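Porby – notes pour l'exposé, partie 2 : de l'image poignet à la commande

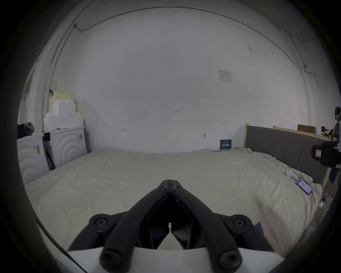 Rappeler le point de départ : la politique prédit une séquence de poses relatives de la pince, plus l'ouverture des doigts. Pas de repère monde en entrée.

Calibration. Objectif très grand angle, modèle fisheye obligatoire. Le modèle sténopé diverge en bord de champ. Donner le chiffre de Jolanta Lis : 568 épisodes rejetés avant le changement de modèle.

Localisation. Surfaces unies (draps, murs blancs) = peu de points d'intérêt. L'odométrie visuelle seule dérive, on fusionne avec l'IMU. Réinitialisation après 3 images sans suivi.

Latence. Horodater à l'acquisition, pas à la réception. Les 5 premières actions prédites sont souvent périmées – le contrôleur les écarte selon l'horloge.

Transition vers Dirk Teuber : outil de relecture Rindness, démo en local, ne pas compter sur le réseau de la salle.

Si question sur le tissu : pas de modèle de déformation, on replanifie à chaque observation. Renvoyer à l'annexe de Nele Verbruggen pour les courbes.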